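Stakham Forums > Tactics RPG > Mechanics and Numbers
Thread: Counter damage and the height modifier in Brendmont

gridlock_tam
Joined: February
Posted 27 Jan 2025

Trying to settle how the height modifier applies to counterattacks. The in-game manual says a unit standing above its target gets a bonus per tile of elevation, and the battle preview agrees with that for normal attacks. Counters don't follow it. My lancer on high ground took a hit from an archer below, countered, and did the same damage she does on flat ground.

Setup: Howlader map, no terrain effects, no accessories, both units at full HP. Difference in height is 2. Expected the usual bonus on the counter, got none.

Is this known, or is my save doing something odd?

oxbow_parity

Known, in the sense that people have complained about it. The preview window calculates the counter as if it were an initiated attack, so the number it shows you is wrong. The engine uses the flat value.

Raimo Harju wrote a damage sheet that covers it. Look at the second tab, the row labeled "reaction."

gridlock_tam

Found the sheet. The reaction row has no height term at all. So you're saying counters ignore height in both directions? A unit countering uphill takes no penalty?

oxbow_parity

Correct.

Pell Vantage

Not correct. Counters use the height of the tile the attacker started its turn on, not the tile it attacked from. If your archer walked down a slope and then shot, the game still reads the old elevation. In gridlock_tam's case the archer probably began its turn level with the lancer, and that gives a bonus of zero.

The sheet was made before the Pasex patch. I wouldn't cite it for anything involving movement.

oxbow_parity

I tested after the patch. Same result as the sheet.

Pell Vantage

With the attacker moving before the attack, or standing still? Those are the two cases that matter and you haven't said which.

oxbow_parity

Standing still, on a tile two lower. No bonus on the counter.

Pell Vantage

Then post the damage log. If the attacker stood still and there was no bonus, my version is wrong. I have logs that show the bonus appearing.

tharushi_r

I have some data for this. Ran 100 counters with a stationary attacker and 20 with a moving one, same two units, crits disabled in the training menu. The save was reloaded between attempts.

Stationary attacker, height difference of 2: no bonus on any of them.
Moving attacker, started level and ended two lower: no bonus.
Moving attacker, started two lower and ended level: no bonus.

The third case is the one that should separate the two theories, and it came out flat. I think oxbow_parity has it.

- Tharushi Ranasinghe

Pell Vantage

Which weapon class? My logs are all with thrown weapons.

tharushi_r

Lance. I didn't test thrown.

Pell Vantage

Thrown weapons have their own height rule on initiated attacks, so they may keep it on counters. That would account for both sets of results. I'll rerun mine with a lance before I argue any further.

gridlock_tam

For completeness, the biggest counter in my file is 2,423, from the axe unit. Recalculated it from the sheet with no height term and it matches to the digit. He was one tile up when it happened.

So for melee I'm treating it as settled: no height on counters, and the preview is wrong. Thrown is open.

marl_dunmore

Does the preview error affect the AI? If enemies pick targets from the preview number, they'd overestimate your counters whenever you hold a hill, and you could use that to steer them.

oxbow_parity

The AI doesn't look at counters when it picks a target. It sorts by damage dealt, then by remaining HP. Parking a tank on a hill does nothing for you there.

marl_dunmore

I've seen them walk past my hill unit plenty of times.

oxbow_parity

High defense, so low damage dealt, so it ends up last in the sort.

kettle_index

I can run the thrown weapon cases tonight if someone gives me a unit pair. My file is late game, so I have most classes leveled. 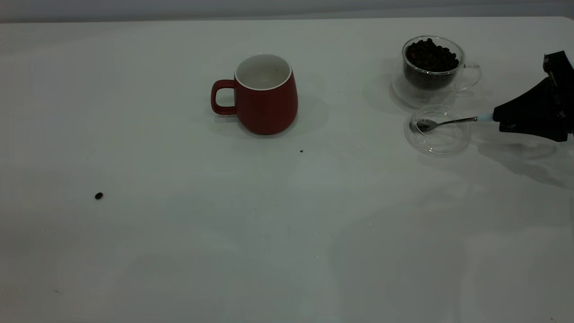 Red mug, white table.

tharushi_r

Use two units with equal defense and turn off crits in the training menu. Skip anything with a chain bonus, it rounds separately and will make a mess of the log.

kettle_index

Okay. Javelin and throwing axe, stationary attacker first, then moving. I'll put the raw values in a new thread and link it here.

Pell Vantage

Lance rerun is finished. No bonus in any case, stationary or moving. I withdraw the start tile theory for melee. The javelin logs still show it, so I'll wait for kettle_index's numbers.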